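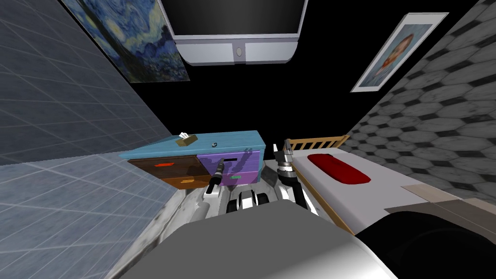

Training in made-up bedrooms pays off for drawer-opening robot

Opening a drawer sounds like the easiest chore in the house. For a robot with two arms and a pair of simple grippers, it has long been one of the most annoying. Handles come in every shape, drawers stick, and a gripper that arrives slightly crooked tends to push the whole dresser away.

A small team at Stenine thinks it has found a better way to teach the job, and the first results are a treat to read about. The group's method, which goes by the name Vollmont, trains the robot entirely in simulated rooms and changes the look of the room every time the robot starts over. One try might have plain walls and a brown dresser. The next might have marble hexagons, a turquoise top and drawers in colors you would never pick for your own home (or maybe you would!).

The idea of scrambling colors and textures in simulation has been around for years. What's new in Vollmont is what happens in the last few inches. Instead of one program steering the arm from start to finish, the team splits the work between two. The first uses the wide view from the robot's head to pick a drawer and bring the arm close. The second takes over near the handle and works mostly from the view at the wrist, where the gripper's own fingers are always in sight.

That wrist view is a strange place to work from. Up close, a dresser stops looking like a dresser and becomes big slanted patches of color, and the program has to find the handle in all that and line up both fingers with it.

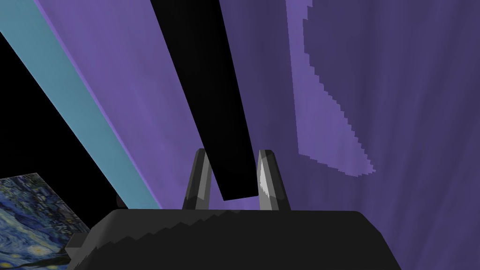
Close-up work in the simulator: a black bar comes down toward the gap between the gripper's two fingers.

"The wide view tells you which drawer. It's terrible at telling you whether you're a finger's width off," said Floor Van Damme, who leads the project. "We kept asking one program to be good at both, and it kept being okay at both."

The team tested the split method on 40 room layouts that the programs had not met during training, with 20 tries in each. It beat the single-program version in every layout except 5, and in those the two came out even. Van Damme is especially happy about the low drawers, where the arm has to fold down beside the furniture and the wide view is often blocked by the robot's own body. Those were the drawers the older version missed most.

There was a nice surprise in the training time, too. Because the close-up program only has to learn a short stretch of movement, it can be practiced on its own, starting with the gripper already near the handle. The team expected that part to take weeks. It was ready in seven days.

The close-up program also learned something it was never directly told to do. When a first approach went wrong, it began backing the gripper away with the fingers open, shifting a little, and coming in again. Earlier versions would keep pressing until time ran out. Van Damme said the group watched the first of those retries over and over on the big monitor in the lab, cheering each one.

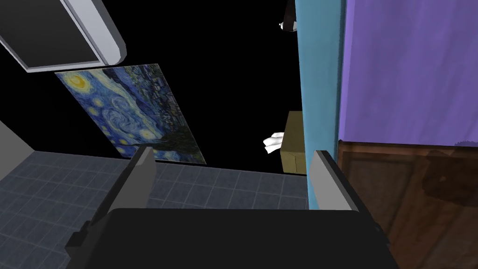 Van Rooij, commenting on an early draft of the results, wrote that the retries are the best part of the work, but that simulated drawers are far too polite. Real ones jam, sag and have a winter coat sleeve caught in the back, and a method that depends so much on the last few inches will feel every bit of that.

Van Damme agrees, and the next stage is already being set up. Breteck is lending the team a set of secondhand dressers, with the worn runners left as they are, and the first tries on real furniture are planned for February. The simulated drawers will get harder as well, with uneven friction and handles that wobble when touched.

The team plans to share its room layouts and both programs once the write-up is finished. Cabinet doors are next on the list after drawers, and Van Damme has her eye on the kitchen.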